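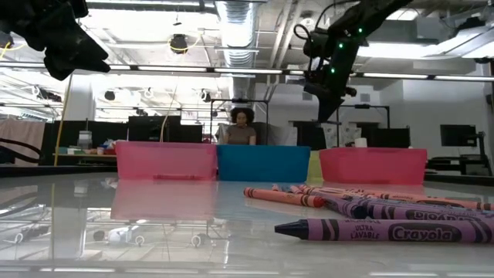 Ticket 433: right arm stops during sorting, open day bench
Site: Linix demo room
Opened: April 30, 2022
Priority: high, visitors due after lunch
Status: monitoring

The right arm on the crayon sorting bench stops partway through a run and the Umton controller reports "target lost". The left arm is not affected. The fault came up twice during the morning rehearsal. We had the purple crayons lying at the right-hand side of the table, in front of the bins, with some orange ones beside them, and both stops came while the arm was going for a purple one near the edge. The table is shiny and picks up the ceiling lights, so glare was the first thing we looked at.

Checked so far:
Power and network to both arms. No fault.
Gripper opens and closes fully from the panel.
Cable at the right wrist reseated. No change.
Restarted the controller. Stopped again after 2 picks.
Turned the rail lights down. Fewer warnings in the log, but it still stopped.

Reply from Brodora support: send the log and the speed settings. They asked whether the pick area had been altered since the last visit in November. It had. We made it wider so people at the front could see better, and the right-hand limit was never moved to match.
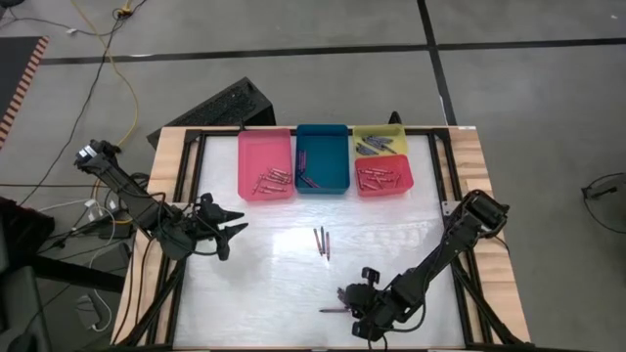

Limit moved out to match the new pick area and saved as profile Khổng. Speed set to 80 per cent for both arms. Ran the full sort again with no stop. One warning for low contrast on a dark crayon, which cleared by itself on the second try.

For whoever is on the bench this afternoon: load Khổng before the first group comes in, as the controller goes back to the old profile after a restart. If "target lost" comes up, press hold, move the crayon towards the middle and resume. Do not restart with visitors at the table.

Still open: Brodora to say whether the limit can be tied to the pick area. Log sent, roughly one hour of running. Leave this ticket open until they reply.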